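Movent opens bookings for Heltari bin-picking kit

03/06/2021

Movent has begun taking bookings for Heltari, a bench-top kit that lets small workshops and training centres try out robotic bin picking before they commit to a full cell.

The kit comes with a jointed metal gripper, a two-compartment bin, a fixed overhead camera and the software that links them. Customers supply their own arm and table. Hire is for 21 days at a time, and the price of 4000 euros covers delivery, collection and 2 remote set-up sessions.

Rutilio Bautista, who leads the kit's development at Movent, said most enquiries so far had come from firms that handle mixed goods in small batches. "They don't have a tray of identical parts," he said. "They have a cup, a pair of glasses and something round and shiny, and they want to know what the gripper will do with each of them."

The software logs each attempt and marks it as picked, dropped or missed. Users can export the log as a spreadsheet. During a trial at the Venckus packaging works, staff recorded 1882 attempts and sent the full log back to Movent. The company has since changed the way the gripper closes on curved items, and the new setting is included in the hire version.

Clear and reflective goods remain the hardest to pick, according to Bautista – the user guide suggests starting with matt items and adding the others later. The bin is held down with ordinary spring clamps, so it can be moved or swapped without tools.

Deliveries start in July. Bookings are made through the Movent website, and existing customers can add the kit to a current service contract.

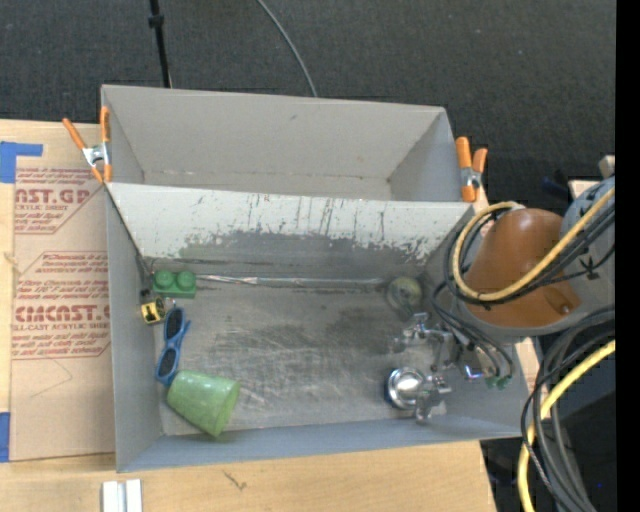

Stastisden extends its spare parts service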